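Dish Handling With a Robot Arm: House Rules for Shared Kitchens

Updated January 2026

These rules cover small tabletop arms used for racking and unracking plates at home or in a shared kitchen. They apply to the Mirach arm and the older Plasano, and most of them will suit other makes.

Before you start

Push the rack back toward the wall and keep it in the same spot every time. If it has been moved for cleaning, run the position check again before loading anything. Smooth out the cloth under the rack, as a fold can lift one corner enough to throw off the slot height.

Keep hands out of the reach area while the arm is powered. To straighten a plate, press stop first and wait for the light to change.
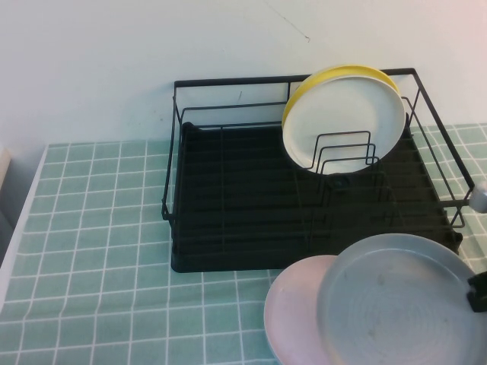

Loading

Set the grip force to 2 for stoneware and lower for anything thin. Plates are gripped by the rim and never by the center. Leave glasses and knives for a person to do.

Fill the divider from the back. Do not let the arm force a plate into a slot. If it misses twice, stop the run and move the plate by hand.

Chipped plates come out of use. A chip on the rim will cut the finger pads, and Drolelum pads are sold only in sets of 2.

Upkeep

Wipe the pads after each run with a damp cloth and no soap. Empty the drip tray daily and check that the drain hole is clear. Change the pads every 2,000 cycles, or sooner if they look shiny. The Abou Jaoude checklist also asks for a cable check each October. Write both in the log kept by the sink.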